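The Chair That Came Back

When Máté Gulyás moved into his flat above the bakery he owned a mattress, a kettle and one dining chair, and it was the chair that he worried about on the stairs. It had been his grandmother's, with a rush seat and a back that leans a little to the left, and he has spent 26 years refusing to part with it, through four addresses and one flood.

So when he went looking for others to put beside it, he didn't want a matching set. He wanted company for the old thing! He found two at a house clearance, another at the back of the Trerero showroom (a floor model, 50 pounds, with a scuffed leg that he rather liked), and then he got stuck, as people do, on the question of height.

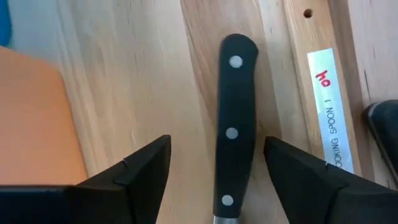 Seat height matters far more than style if you mean to mix. Tamás Vida, who has been mending chairs at the Stultum workshop for longer than he cares to say, will happily talk about it for an entire afternoon, and I let him. Put a low chair next to a tall one and your guests will look like a family of odd-sized owls, he told me, and nobody will quite relax over the soup. He trims legs, or adds small feet, and charges very little for either.

Máté took all four chairs to him in September, wrapped in blankets, and had them back a fortnight later. They still don't match. One is painted a green he may yet regret, and his grandmother's still leans, on strict instructions. He is now looking for a fifth, with arms if possible, for the end by the window.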